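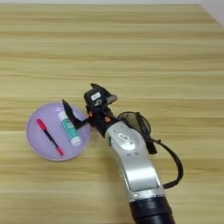
bvakulenko wrote:
Declaring at the end of sophomore year is too late for anyone who wants the production track. The intro audio course is a prerequisite for three others, it runs only in the fall, and it fills before undeclared students can register. I am advising an undeclared sophomore now and the four-year plan does not close. She would need a ninth semester or a waiver.

Posted Nov 1, 2019

y_koval
Which catalog year is she under? The prerequisite chain changed. Under the old catalog, Audio I and Media Writing could be taken in the same term. Under the current one Media Writing has to be finished first with a C or better.

bvakulenko
Current catalog. She has Media Writing with a B. The problem is seats, not eligibility. The section is capped at 24 and majors register two days ahead of everyone else.

Prokopenko_A
Then she should declare today. There is no penalty for changing a major before the 60-credit mark at Grellen, and the form is one page. Priority registration attaches to the declared major on the date the window opens. It does not matter what was on file the week before.

bvakulenko
She is deciding between journalism and organizational communication. I don't want to push her into a declaration to get a seat in one course.

Prokopenko_A
It isn't a push. Both programs sit under the same department code, and the registration system reads the department code. She can declare org comm and still register early for Audio I. I have done it with advisees every term.

hnatiuk.b
This works at Grellen. It does not work everywhere. At Skenach the priority flag is set by program, so an org comm student gets early access to org comm sections only. We had several students try the same thing last January and all of them were moved to the general window. Check with your registrar before telling a student it will go through.

Prokopenko_A
He is at Grellen. So am I.

hnatiuk.b
Understood. Other people read this board.

y_koval
Back to the original claim. I disagree that the end of sophomore year is too late in general. It is too late for production only. For PR, journalism and org comm the plan closes from the fifth semester if the student has the general education block done. I ran it for all of our tracks when we rebuilt the advising sheets:

PR: closes from semester 5, no overload
Journalism: closes from semester 5, one summer course
Org comm: closes from semester 5, no overload
Media production: closes from semester 3 only
Theater: closes from semester 3, semester 4 with an overload

So a blanket "declare early" message is wrong for most of the department. It puts pressure on first-years who don't need it, and a fair number of them switch anyway.

horobets_b
I would question the journalism line. Does that count the internship? Ours is 100 hours and has to be completed before the capstone. A student who declares in semester 5 can't place until the summer after junior year. If the placement falls through there is no second slot.

y_koval
It counts the internship as that same summer. You are right that there is no slack. I would mark it as "closes, no margin."

horobets_b
Then it should say that on the sheet. Students read "closes" as "fine."

y_koval
Agreed. I'll change it in the next revision.

hnatiuk.b
Does anyone use the planning module in Allska for this? We have had it for a year. It draws the prerequisite chain correctly but it does not know which term a course is offered, so it will place a fall-only course in spring and show a green check. I have stopped letting students print from it.

Prokopenko_A
There is a term field on the course record. It is blank by default. Someone has to fill it in for every course. Ours was done over one summer by the department office and the green checks have been reliable since then.

hnatiuk.b
Is that under course setup or under the program map?

Prokopenko_A
Course setup, second tab, "typical offering." Set it there and then rebuild the map. If you don't rebuild, the old plans keep the old values.

hnatiuk.b
Found it. Blank on every course I opened.

bvakulenko
Update on my advisee. She declared org comm and the form posted the same afternoon. Registration shows her in the majors' window. I still think the seat cap is the real fault. One more section of Audio I in spring would remove the whole question.

horobets_b
Who would teach it? The lab at ours is booked for every block the instructor is free.

bvakulenko
An adjunct, evenings. I have put it in the request for next year. The last request was turned down on cost.

y_koval
If it goes in again, attach the waitlist numbers by term. Ours was approved the second time with exactly that, and no other change to the text.

bvakulenko
I don't have them before this year. The registrar clears waitlists at census.

y_koval
Ask for the daily snapshot file. It is kept separately.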